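Tultine Users Forum > Hardware and Faults > Gripper does not release after protective stop
Started by karst_motor, 10 Apr 2024
Status: open

karst_motor
Hello all. I have a problem which I cannot explain to myself, and the support desk at Tultine did not answer yet. We run two arms over one small table, with Tultine controllers and the stock parallel grippers. The task is moving cups. Since we updated the firmware in January, one gripper sometimes stays closed after a protective stop. I acknowledge the stop, the arm becomes free, but the fingers keep holding. The log says "gripper idle", so the software believes that it is open.

In the last test series I made 300 cycles and it happened 18 times. Always the right arm. I already changed the fingers and cleaned the rails. No difference.

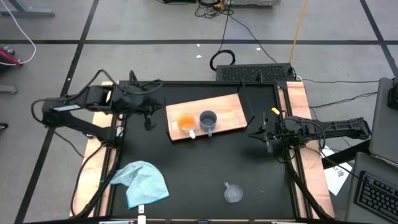

The stop itself is triggered by the force limit, and I think the limit is correct. What worries me more is the moment afterwards, when a person must reach in to free the object. Two mugs standing so close together on a cutting board leave very little space for the fingers, and one of them has orange liquid in it, so a sudden opening could make a mess or worse. Did anybody see the same fault? I would like to know if it is the firmware or my wiring.

prarn_bench
Which cable do you use for the gripper? We had the same thing in our Prarnwood lab and it was the connector at the wrist. When the arm turned far, one pin lost contact for a very short time. The gripper then missed the open command and nobody sent it again. Look at the bundle on your right arm, the one going down along the table. If it pulls at the wrist, you have your answer.

oldrelay
I don't agree with the connector idea. A bad pin gives you a communication error in the log, and karst_motor has "gripper idle". For me this is clearly the firmware. After the January version, the controller clears the command queue at every protective stop. If "open" was waiting in the queue, it is gone. Roll back one version and test again.

prarn_bench
We had "idle" in the log too. The status is only what the controller asked for last, it is not measured. So the log does not prove anything in either direction.

oldrelay
Okay, I did not know that the status is not measured. This is a bad design if true. I still would roll back first, it takes less time than taking the wrist apart.

karst_motor
Thank you both. I did first the rollback, then 50 cycles. The fault came one time, again on the right arm. So the old firmware also has it, perhaps less often, but 50 cycles is not enough to say this. Next I will open the wrist and measure the connector with the arm in different positions. 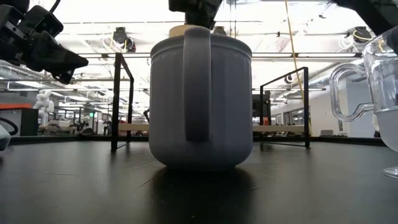 Is it safe to pull the object out by hand while the gripper is still closed?
Only after you have cut the power to the arm and to the gripper, and waited until the gripper driver is discharged. An acknowledged stop is not enough, because the arm may accept a new command at any moment.

oldrelay
Who wrote that answer, is it from the manual?

karst_motor
It is from our own lab sheet, I copied it here with the question because a colleague asked me the same thing this morning. The waiting time in our sheet is 10 seconds.

woldemariam_cell
We use the Woldemariam safety relay in front of the gripper supply and the waiting time depends on the driver board. Please do not take the 10 seconds from a forum. Measure it on your board and write your own number on the sheet.

One more point. Please check what your gripper does when the power comes back. Ours went to the home position, and home was "closed". At the Drornport site they changed home to "stay where you are" and I think this is the better setting when people work near the table.

prarn_bench
I would be careful with that. If it stays where it is, it can also stay half closed on something, and the next program starts with a wrong position. We prefer a slow opening after a button press.

woldemariam_cell
A slow opening drops the part. It depends what you hold.

karst_motor
In my case a drop is bad, so for now I use "stay" and a manual release. I measured the wrist connector: with the arm straight the resistance is normal, with the wrist turned to the end it jumps. The left arm does not do this. It looks like prarn_bench was right about the pin, but I want to replace the cable and repeat the full 300 cycles before I close the thread. The new cable is ordered.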